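To: Cell Maintenance list
Subject: Re: Table cell, finger pads and fixed camera

The Muvley office wrote on Monday:
> Could the maintenance group confirm whether the finger pads on the
> table cell are to be changed at the next stop, and whether the fixed
> camera must be set up again afterwards? The Zindar sheet gives no
> interval for soft material.

Dear colleagues,

The pads should be changed at 1,700 cycles. The Zindar sheet was written for rigid parts and will be amended in March. Before any work begins, the arm is to be parked clear of the table and the basket left in its usual position on the left. 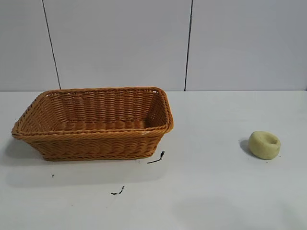
The fixed camera need not be set up again unless its bracket has been loosened. If it has, please repeat the full alignment with the Marchetti plate and record the result. An offset above 3 mm should be reported to this list before the cell is released.

Loose black fibres and dark specks on the white surface must be wiped away before alignment, as the software has on occasion marked them as objects. A dry cloth is sufficient – solvent should not be used.

After the pads are fitted, run 20 slow closures on the yellow dough at reduced force, and check both fingertips for residue at the end of the run. The cable loop at the wrist should be inspected at the same time.
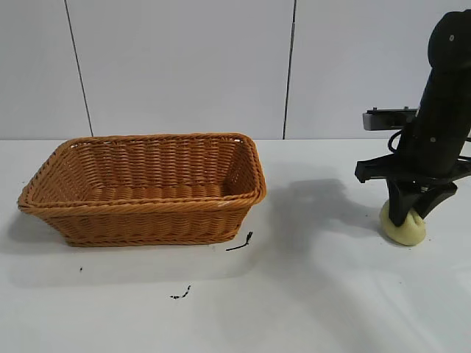
Muvley, March

Addendum to the above. Stores holds the new pads under bin 173. The older Markard pads are a different thickness and must not be mixed with them, even for a short test. Sites which have already fitted one of each are asked to stop the cell and reply to this message.

Cell Maintenance Group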